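DELEVCOMBE COMMUNITY HALL ASSOCIATION

Minutes of the Ordinary Meeting held on 14 Sep 2021 in the Norness Room

1. Apologies and previous minutes
Apologies were received from two members. The minutes of the previous meeting were approved with one correction: under item 4, "boiler room" should read "meter cupboard".

2. Matters arising
The Secretary reported that the lease for the car park strip had been returned unsigned by Chareonsuk Estates, with a request that the clause on drainage be reworded. It was agreed that the Secretary should reply accepting the new wording, provided that the rent remained unchanged.

The broken handrail on the north steps had been replaced. One member observed that the new rail stood lower than the old one. The Chair undertook to measure it.

3. Winter clothing exchange
The Chair reminded members that the exchange would again take place in December. Jumpers, coats, scarves and blankets would be accepted. Items should be clean and folded, and handed in at the side door on Norness Lane.
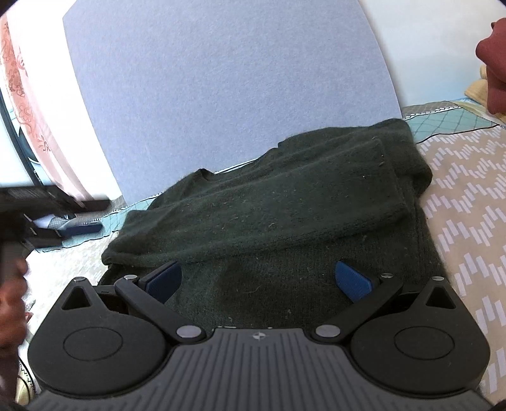
It was noted that shoes had caused difficulty last year, as many pairs had become separated. After discussion it was resolved that shoes should be accepted only if tied together. The proposal to charge for entry was not carried. The meeting approved a sum of £100 for hanging rails and printed notices.

4. Hall heating
A quotation had been received from Pralico for servicing the heaters in the main hall. Members felt that the call-out terms were unclear — in particular, whether evenings were included. A written answer is to be obtained before any order is placed. The item was deferred.

5. Seating
The Secretary reported that 32 chairs had been checked and that 4 required new feet. Repair was approved. The older benches will remain in the porch for the present.

6. Storage of textiles
Members considered where donated items should be kept before the exchange. The upstairs cupboard was preferred to the stage store, which has suffered from damp. Knitwear and other soft items are to be kept in lidded boxes, with the date of receipt written on the lid.
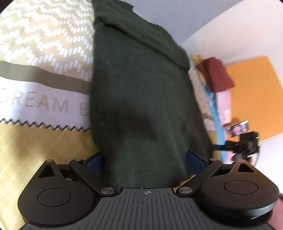
Item 6: dark green cloth with a fuzzy surface.

7. Any other business
A request from the Delevcombe choir to use the hall for one additional evening was granted at the usual rate. The choir will be asked to return the piano key to the office after each rehearsal.

8. Next meeting
The date will be confirmed by notice on the hall board. The meeting was then closed.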